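Regras de bancada para dobra de roupa com dois braços

Há uns meses que mantenho um documento interno com as regras da nossa célula de manipulação de têxteis. Começou como uma folha colada na parede e foi crescendo cada vez que uma sessão de gravação ia para o lixo. Em julho reescrevi-o por inteiro, e o que segue é a versão resumida, sem os anexos de calibração.

O contexto, para quem chega agora: trabalhamos com demonstrações teleoperadas de dobra, dois braços com pinças de dois dedos, câmara à cabeça. Os episódios são registados com o Bramura e revistos no Undside antes de entrarem no conjunto de treino. As normas de segurança de máquinas tratam da avaliação de risco e não vou repeti-las. Isto é o nível abaixo, as regras de que um operador precisa às nove da manhã com uma peça por dobrar.

Zona de trabalho

A mesa central é só para a peça em curso. Roupa à espera fica numa mesa lateral, em monte, sem separação por tipo. Tentámos a separação durante a primeira fase e o resultado foi um modelo que se portava bem com camisolas de manhã e mal com tudo o resto à tarde, porque a ordem das peças acabava por coincidir com a ordem da luz. O monte misturado resolve isso sem custo.

Ratos, portáteis e monitores ficam fora da mesa central. Nas mesas laterais são admitidos, desde que fora do alcance dos braços, medido com os braços estendidos e não na postura de repouso. Esta distinção já nos custou um teclado.

O fundo não se limpa. Há quem monte painéis lisos à volta da célula para facilitar a segmentação. Deixei de o fazer. Se a política vai ser avaliada num espaço com prateleiras, garrafas e rótulos, convém que os tenha visto no treino. O que se exige é que o fundo não mude dentro de um mesmo episódio.

Estado inicial da peça

Cada episódio abre com a peça inteira em cima da mesa. Uma ponta pendurada para lá do bordo invalida a gravação. Vincos e cantos levantados são aceites e não se alisam à mão antes de começar. Esta regra é a mais desrespeitada de todas: o operador vê um canto enrugado, estende o braço e corrige. O episódio fica mais bonito e vale menos.

As pinças entram abertas na zona do tecido, uma em cada extremidade, e só fecham depois de ambas estarem em posição. Fechar uma pinça com a outra ainda em viagem arrasta a peça e obriga a corrigir o alinhamento, o que acrescenta movimento sem informação útil.

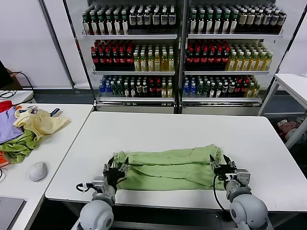

Peça verde-clara estendida em faixa, com as duas pinças abertas sobre as extremidades.

Quanto ao alinhamento, peço que o bordo inferior da peça fique mais ou menos paralelo ao bordo próximo da mesa, com uma faixa livre entre os dois. Não fixo uma largura. Já fixei, e passámos a ter operadores a medir com fita em vez de dobrar.

Cabos

Os cabos do pulso devem ter folga suficiente para a rotação completa e nunca podem passar entre os dedos da pinça e o tecido. Um laço para fora do braço é aceitável. Um laço para dentro, virado para a peça, é motivo de paragem. A verificação faz-se com os braços em movimento lento, percorrendo os limites de cada junta, antes da primeira gravação do dia e depois de qualquer intervenção nos conectores.

Seguimos de perto o procedimento da Laaksonen para a inspeção dos módulos montados no pulso: aperto, orientação, ficha bem encaixada. Acrescentei-lhe um ponto, que é repetir a inspeção depois de uma colisão com a mesa, mesmo ligeira. Um desvio pequeno no suporte não se nota à vista e aparece mais tarde como erro sistemático de preensão.

Paragem e rejeição

Um operador, uma célula. O botão de emergência fica ao alcance da mão sem levantar os pés do chão. Ninguém mete as mãos na zona dos braços com os motores energizados, nem para apanhar uma meia.

Um episódio é rejeitado se houver 2 tentativas falhadas seguidas na mesma preensão. Uma falha seguida de recuperação fica, e até prefiro que fique, desde que esteja anotada. Na última revisão tínhamos cerca de 900 episódios, dos quais 297 traziam pelo menos uma recuperação marcada. Sem a anotação, o Undside trata-os como execuções limpas e as métricas de sucesso deixam de dizer o que parecem dizer.

Pendentes

Falta escrever a secção sobre peças com fecho e botões metálicos, que por agora ficam fora da recolha. Falta também decidir se o Revent substitui o formato de anotação atual ou se convive com ele. Inclino-me para a substituição, mas a conversão dos episódios antigos perde as marcas temporais das recuperações e enquanto isso não estiver corrigido fica tudo como está.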